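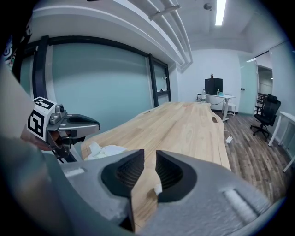 Does anybody have real numbers on those stick-on desk risers and "ergonomic" wood tops that Doucet keeps advertising? I priced one at 430 dollars, and that's before the legs. My whole complaint with my current setup is that my wrists hurt by mid-afternoon, and I'm having trouble believing a slab of wood fixes that. Mine is a pale wooden tabletop already, scraps of paper and all, and it does the job of holding things up. What am I paying for?

hollowpoint_pete
Posted 9 Aug 2023

Re: Doucet tops, worth it?

You're paying for the rounded front edge. That's the pitch anyway. I bought the Skuritz version, which was 400, and the front edge is nice. My wrists feel the same as they did on the old desk.

marshgrass

Disagree with Pete. A hard square edge pressing into your forearm for hours is a real problem and my doctor said so without me bringing it up. Whether it's worth 400 bucks is a separate question. You can round an edge yourself with sandpaper in an evening.

hollowpoint_pete

I'd like to see what the doctor said exactly. "Pressure isn't great" is a long way from "buy this desk." The brochure I got in November had a chart with no units on it. Just a line going up.

tin_kettle

The chart! I got that one too. "Comfort" on the side, "time" on the bottom. Up compared to what?

What fixed my wrists was lowering the desk. I sawed a bit off each leg, felt stupid doing it, and haven't had the ache since. Could be coincidence, I also changed jobs and type less. I don't trust my own story much more than I trust the brochure.

lanternjaw

I have the Doucet top, had it 6 years, and I'm tired of people who never used one calling it a scam. The finish has held up, it doesn't wobble, and I spill coffee on it constantly. Did it cure anything? No. I bought a desk and got a good desk.

marshgrass

Nobody said scam. Original poster asked what the money buys.

lanternjaw

Pete has said scam in three other threads — look it up.

hollowpoint_pete

I said it about the Plarkorier chair mat, and I stand by that. It curled up at the corners in a month and they wanted me to pay shipping both ways.

tin_kettle

Before spending anything, sit the way you normally sit and have somebody look at your elbows. If they're lower than the desk, the desk is too high or the chair is too low. A cushion costs a lot less than a new top.

drywall_dana

There's a used office furniture place out in Drarnmont that had a row of plain tops leaning on the back wall last time I went. No rounded edge, no brochure. I'd start there. Bring a tape measure, the stickers on them are wrong half the time.

marshgrass

Seconding used. Check underneath for old screw holes, though. I got one home and none of my leg brackets would line up without hitting somebody else's.

squarepeg421 (original poster)

Okay, measured. Elbows are well below the desk, so tin_kettle may be onto something. I've put a folded blanket on the chair for now. Feet don't sit flat anymore, so now I suppose I need a footrest, and I can already guess who sells one.

hollowpoint_pete

Use a phone book.

squarepeg421 (original poster)

Where am I getting a phone book?

lanternjaw

Doucet does make a footrest, for what it's worth. I don't own it and I'm not recommending it.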